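4.2 Storage and return of play materials

The second strand of the study dealt with how toy lending services keep and issue their stock. The Stadberg service holds 3,851 catalogued items, of which 810 were on loan when the survey opened in May. Stamness is smaller, with a little over 1,000 items, and lends mainly to childminders and parent groups. Both services issue toys in mixed sets, a practice that earlier work has linked to longer loans and to a higher rate of missing parts (Azimi, 2016).

Staff at the two services were asked to record the state of each set on its return. A set was marked complete if every listed item was present, and incomplete if one or more had to be chased or replaced. Sets kept in lidded crates were more often complete than those kept in bags. Soft toys and balls made up most of the missing items at both sites - a result that held for short and long loans alike. Figure 3 shows play materials of the kinds discussed in this section.

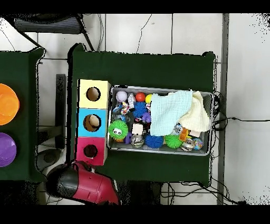 Figure 3. Tray of mixed toys, including balls and a white plush figure, with three boxes, each with a round hole in the top.

Borrowers gave differing accounts of why items went astray. Childminders tended to point to the mixing of borrowed toys with their own, while parents more often spoke of toys left in cars or at the homes of relatives. Several asked for a printed list to be placed in each set. Stamness had used such lists in the past but gave them up when the paper copies were themselves lost. Stadberg sends its list by email, and 14 of the borrowers interviewed said that they had never opened it.

Cleaning was the other main cost. Hard toys could be wiped and put back on the shelf the same day, but fabric items had to be washed and dried, and were out of use for longer. Neither service charged for this work, and neither kept a separate record of the hours spent on it. The estimates in section 4.3 therefore rest on staff diaries - a source whose limits are set out in section 6.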